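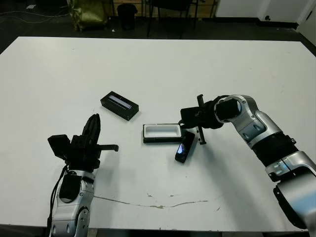

Figure 1. Box base, lid and phone on the table.

Packaging for Small Products – Handout 4: The Two-Part Box
Course teacher: Ludivine Baudry. Exercises: Manju Kandpal.

In the last handout we looked at envelopes and sleeves. Today we go on with the rigid box in two parts, a base and a lid, as it is used for telephones, watches and small tools. Please bring your ruler and the sample box which you received from the Godinho set.

4.1 The words we use
Base: the lower part, which carries the product.
Lid: the upper part, which goes over or into the base.
Insert: the piece inside the base that holds the product in its place.
Window: a part of the lid that lets light through.
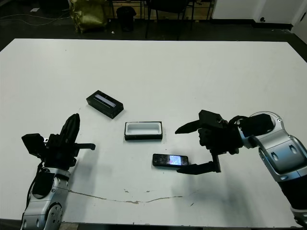 The insert does most of the work in a box of this type. The outer walls protect against pressure, but the insert decides if the product moves during transport. A white molded insert in a black base, with rounded corners like the shape of many phones, has also a second use: the customer sees immediately where the phone must go back. Students often draw the corners too sharp. Make the radius of the insert a little bigger than the radius of the product – then the phone goes in without force.

4.2 Clearance
Clearance is the free space between product and insert. For the exercise we take 2 mm on each side. If you choose less, the phone is difficult to lift out with the fingers. In this case you must add a finger notch or a ribbon. Write in your drawing which of them you have chosen, and where it is. 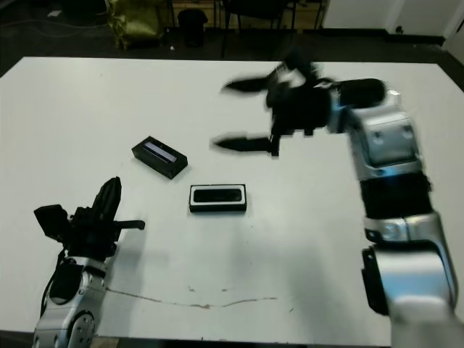 The clearance between lid and base is a different question, and we measure it separately. A lid which is too tight makes a vacuum and comes off slowly. The Jollholm box in the sample cabinet is a good case to try.

Exercise (for next lesson)
a) Measure your sample box, outside and inside.
b) Draw the insert from the top and from the side.
c) Explain in 100 words how the user opens the box and takes out the product.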